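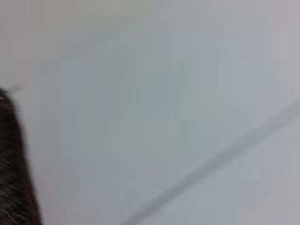 Passei a semana inteira a arrumar a câmara de pulso do Mendedik, o bracinho que tenho na bancada da garagem, e ainda não acabei. O problema de sempre: foco. A lente é daquelas de rosca, com uma gota de cola que o fabricante põe para não andar, e a cola secou e partiu-se (eu ajudei, com um alicate, não contem a ninguém). Agora cada vez que o braço acelera a lente roda um bocadinho. Com a imagem assim, tudo em cinzentos claros e borrados, a única coisa a que o software se consegue agarrar é aquele risco diagonal em baixo à direita, e mesmo esse tem uma largura tão mole que o detetor de arestas me dá uma posição diferente de cada vez que o corro. A mancha escura à esquerda também não ajuda nada, porque puxa a exposição automática para onde não quero.

Então, o que fiz até agora. Desliguei a exposição automática, fixei o ganho e voltei a fazer a calibração mão-olho do zero – 32 poses, com o tabuleiro bem preso à mesa. O erro desceu, mas continua alto demais para pegar em peças pequenas. O Kwok-wai Chang, que tem um braço igual ao meu, mandou-me o desenho de um anel de aperto para a lente e imprimi-o no sábado. Fica justo, justo! Tive de lixar por dentro, e mesmo assim entra a custo.

Aproveitei para trocar o cabo, que passava mesmo junto ao cotovelo e já tinha a capa gasta. O novo vem da Krajčí, é mais flexível, e deixei-lhe uma folga de quase 7 centímetros no pulso – com menos do que isso estica na última junta e a câmara perde a ligação a meio do movimento.

Falta apertar o anel, focar com calma a partir da distância de trabalho e repetir as poses todas. Se alguém souber de um verniz de rosca que saia sem acetona, diga nos comentários, que eu já estraguei uma lente assim em janeiro.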